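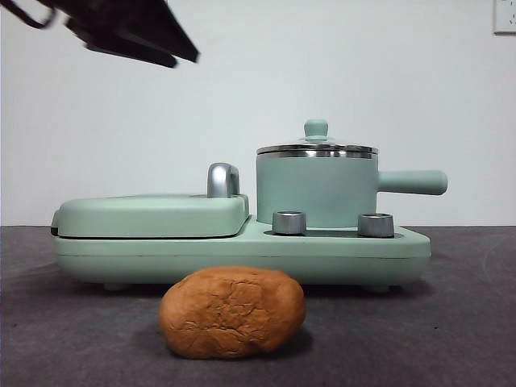 Ticket 1219
Subject: Arm stops before the grill handle, open day demo
Opened by: Marites Dumlao
Date: July 30, 2018
Priority: High, the visitors come in August

Dear support,

We prepare the breakfast demonstration for our open day at Tumar. The arm must lift the lid of the green breakfast station by the silver handle, and then put the bread inside. In the morning it went well. After lunch the arm goes down from the left and stops in the air with error 660. It does not reach the handle. I restarted the controller 2 times and the error is the same.

Please tell me if I should teach the points again. I do not want to lose the old ones.

Reply, Lovely Javier, Ernetti support

Hello Marites, please do not teach again yet. Error 660 is the height limit of the work zone. Did somebody load another program today? Please send me the zone number from the Fandura screen.

Reply, Marites Dumlao

Thank you for the quick answer. The screen shows zone 11. My colleague has loaded the school visit program at noon, and I did not know this.

Reply, Lovely Javier

Zone 11 has a higher floor, so the arm cannot go down to your handle. Please select zone 2, save, and run at slow speed first, with one hand near the stop button.

Reply, Marites Dumlao

I selected zone 2 and saved. In slow speed the arm takes the handle and the lid opens. Normal speed I will try tomorrow. Please keep the ticket open until then.

Status: Waiting for customer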